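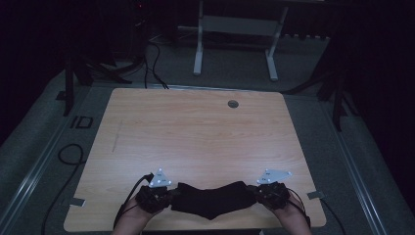 Pranab Paul wrote in June to ask whether a mains-powered fabric shaver is worth the cord, given that his battery model slows down before he reaches the second sleeve. The short answer is yes for anyone who does more than one garment at a sitting. The longer answer depends on the knit, and on how the shaver is set before it touches the cloth.

The Tidik is a corded fabric shaver with a three-blade rotary cutter behind a perforated steel foil. A collar around the foil sets the standoff and has four click positions, marked 0 through 3. The motor has one speed. Power comes from a wall adapter with a straight plug and a cord just long enough to reach a table from a low outlet. There is no battery, and the unit will not run from a USB charger.

Cutting performance. On smooth merino jersey at position 1, the Tidik cleared the underarm area in four passes and the front panel in two. The motor held its pitch the whole time. My old Bustos, a two-battery model, audibly lost speed on the same kind of panel and began pulling fiber where it should have been cutting. Acrylic pills are harder and better anchored, and needed position 0 with light pressure. At that setting there is very little margin. One loose loop near a cuff went into the foil and came out cut.

Ribbed knits are the weak point of every rotary shaver I have used, this one included. The foil rides on the raised wales, and the pills that form in the channels stay below it. Stretching the rib sideways by hand opens the channels enough to reach most of them. Working across the rib leaves a visible track, so run with it. Socks should be pulled over something firm and curved first. On a flat surface the heel always folds, and a fold under the foil is how holes are made.

Black knits need a separate note. Pills on black are mostly visible as lint caught in them, and a shaved panel can still look gray. Use a lint roller before shaving, then again afterward, and judge the result under a lamp held low to one side.

Capture. The bin is small and friction-fitted. It fills after one adult sweater in poor condition. Emptying it takes seconds, but the bin pulls off with a jerk, and I have twice put the contents back on the garment. A latch would fix this. The Harkonbridge has one.
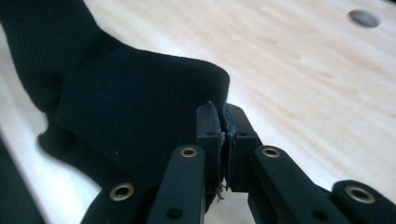

Beverley Catterall reports that her Tidik left short cut fibers all over a dark cardigan, even with the bin nearly empty, and that a vacuum brush took off only part of them. I see the same thing at positions 2 and 3. With the collar raised there is a gap between foil and cloth, and suction from the cutter fan falls off quickly across it. Position 1 followed by a damp cloth is the best compromise I have found.

Noise and heat. The motor is loud enough to stop a phone conversation. The housing gets warm near the cord entry after 11 minutes of continuous use and stays at that level. The manual asks for a rest at 15. I have not tested past it.

Maintenance. The foil unscrews counterclockwise and the cutter lifts off a square shaft. Brush both after each garment. Replacement cutters are sold in pairs, foils singly — an odd choice, as the foil dents long before the cutter dulls. Mine took a dent from a coat zipper in the first month and has scraped faintly ever since. The spare from Geruta fits the thread but sits slightly proud of the collar, which makes position 0 unusable.

Against the alternatives. The Harkonbridge is quieter, has the better bin and costs $40 more. It cuts no closer. A sweater comb is still the right tool for mohair and brushed alpaca, where a rotary cutter takes the halo off along with the pills.

Recommended for jersey, fleece and upholstery. Acceptable on fine rib with patience. Buy a second foil with it.

Reviewed by Godelieve Verbeke. Last updated July 6, 2026.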